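Test tubes on the spice shelf

My chemistry set has outgrown its box. It started as a present to myself in March, when I bought a secondhand lot from Hubert Grabowska, who used to teach evening classes in Andcombe. I paid 50 dollars for the lot and drove home with it on the passenger seat.

Most of it was packed in newspaper. The flasks were fine. One beaker had a chip in the rim, so I use it for pencils. A few things I had to look up, like the cork rings, which I took for coasters. They hold round-bottom flasks so they don't roll. I had been standing mine in a coffee mug.

Last Thursday I went through everything. I washed the glass with plain dish soap and a bottle brush, rinsed it twice, and let it drain on a towel. Then I sorted it into what I use and what I don't. The second pile was bigger. I have 14 rubber stoppers and only a couple of them fit anything I own.

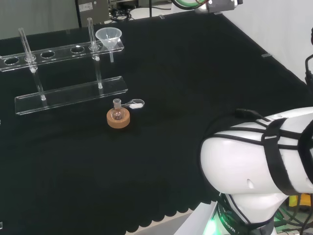
The acrylic rack is the piece I like best. The old wooden one I had was stained and the tubes leaned. With clear plastic you can see the whole tube, right down to the bottom, and that makes it easier to tell if something has settled. It does scratch, so I wipe it with a soft cloth and keep it away from acetone.

Funnels are harder to store. They don't stack well when the sizes are different, and the small ones get lost in a drawer. I now keep mine in a shallow tray from Akach along with the spatulas. Powders go in screw-top jars with a label on the side and another on the lid. Stanisława Nowicki, who lives downstairs and worked in a pharmacy, told me to date the labels too, and I have started doing that.

The rest is going on a shelf in the hall closet, well above the food and the dog's things. I still need a proper stand and clamp. Arer has one for 3 dollars less than the other place I checked, but shipping takes 2 weeks. I'll probably order it this weekend.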